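Arm drifts off the tape cross after an e-stop, anyone else?

plokcombe_33
Blue tape cross on the gray table, home pose is right over it. Fine all morning.

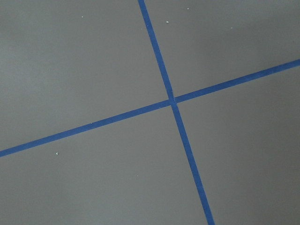 Hit the e-stop around 4 pm, released, re-homed, now every pick lands 6 mm left. No error in the log. Joint 4 maybe? Firmware is the Gratutska build from May.

flerngate
Brake slip. Arm sags a hair when power cuts, encoder doesnt catch it. Redo the zero on joint 4.

Obradović
Disagree. Sag would show in height, not sideways. Check the wrist mount screws first.

flerngate
depends on the pose when it stopped. seen it go sideways plenty

plokcombe_33
Was stretched way out when I hit it. Screws are tight, just checked.

Obradović
ok then maybe. Still wouldnt trust tape as a reference, get a dowel pin in there. And keep it at slow speed til you know, hands out of teh cell.

plokcombe_33
Re-zeroed joint 4, down to 1 mm. Running 100 cycles slow tonight, will post the log.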